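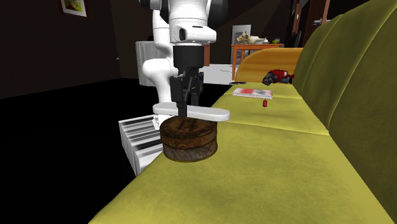 Yellow-green sofa, dark room.

I have been looking for a second-hand sofa since April and I have learned a few things, mostly by getting them wrong. The old one went to the tip after the frame split, and since then we have been sitting on dining chairs to watch television. My back has had enough.

The budget is £200, including delivery. New sofas at that price exist, but the ones I tried at Watkins were so low that I had to roll sideways to get out. Used ones are better value if you have the patience.

Measure the way in first

Our front door is fine. The trouble is the turn at the bottom of the stairs, where the hall narrows and the meter cupboard sticks out. I drove 44 miles to Dangate for a three-seater that was never going to go round that corner, and drove home without it. Now I keep the tape measure in the car and ask sellers for the height and depth as well as the length. Most only give the length.

Check whether the legs unscrew. It can save you a few inches, and those were the inches I was missing.

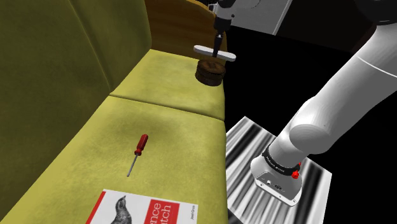

Sit on it for longer than feels polite

Ten seconds tells you very little. I now sit at each end and in the middle, and lean back properly. At a house clearance in Rarnside I found one that looked perfect and had a bar you could feel through the seat after a few minutes. Lift the cushions too, if they come off, and smell underneath. Smoke and damp do not air out, whatever the seller says.

Look for the fire label as well. Charity shops won't take a sofa without one, so you would struggle to pass it on later. 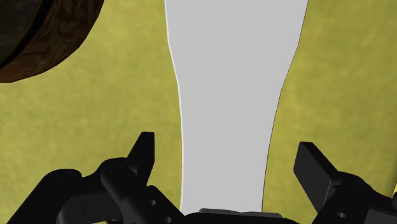

Where I have got to

I have seen 4 so far and there is another at the Dimia warehouse that I am going to look at next week. It is brown, which I don't love, but the measurements work and they will deliver for £25. If it is no good I will widen the search and put up with the dining chairs a bit longer.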